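Robot lab at Ostbridge opens its doors for an afternoon

28 May 2021
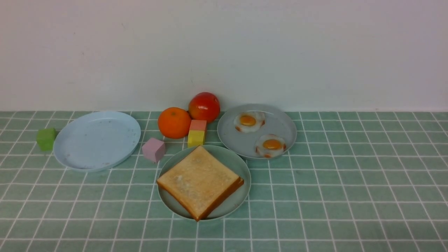
Visitors to the Trandetau workshop in Ostbridge were shown how a robot is taught to sort and move small items on a table. The open day was the first the firm has held since it moved from Kislow, and 173 people booked a place.

Staff ran the same short demonstration every half hour. The robot was given a spoken order, such as putting a block on a plate or moving the toast, and visitors could suggest the next one. Play food and coloured cubes are used in much of the early training, as they are cheap to replace and easy to set out again.

Trandetau said the system had been trained on 2818 recorded attempts at table tasks, and that another 2000 would be added by the end of July. Stacking is still the slowest job. The firm is also working on fruit, where a round shape can roll when it is touched.

The Malý room next door had a display on the history of the building, a former printing works, and a second table where children could try moving cubes with a hand-held grabber.

The workshop takes up roughly 1048 square metres on two floors. Only the ground floor was open to the public. A further visit for schools is planned for the autumn term and places can be booked through the Ostbridge town website. Entry is free.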